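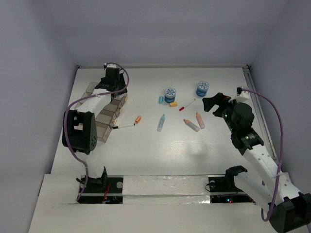

Tabletop Demonstration Program Resumes at Bromness

The Naden project returned to work on 7th January after the winter break, and the two-arm station at the Bromness laboratory is again recording demonstrations. The present series concerns small desk and craft items: markers, nozzle bottles, lidded jars and a compartment organizer, set out on a plain white table between the arms.

Each demonstration is guided by a trained operator, who carries out one short task from start to finish. The movements of both arms are stored together with the camera views, and the learning system is later trained on the complete set. The December review recommended that the project collect fewer kinds of task and more examples of each. The new schedule follows that advice and sets a target of 100 accepted demonstrations per task. The marker task stood at 84 when the station closed for the break.

Layouts are changed between recordings. Operators are asked to turn the organizer, to leave markers pointing in different directions, and to place some bottles close together and others well apart. Two bottles lying side by side call for a different approach from one lying alone, and the earlier collection contained too few cases of the first kind. A layout card is drawn before each recording – operators do not choose their own arrangement.

Viera Vávra, who supervises collection at Bromness, has also revised the rules for acceptance. A demonstration in which an item is dropped and picked up again will now be kept, provided that the operator completes the task without help. Such recordings are to be labeled "recovered" and stored with the others. Demonstrations stopped before completion will continue to be set aside. Under the earlier rules, 17 recovered attempts had been excluded from the marker task; 15 of these have been restored after a second viewing.

Staff of the Eichhorn group, who will carry out the training runs, have asked that written notes be kept brief and use the agreed item names. The list of names is posted beside the station and has been copied to the Janon shared folder. Requests for additional items should be sent to the collection desk before a new layout card is prepared.

Operators who have not recorded since the rules were revised should complete one practice session before booking time at the station.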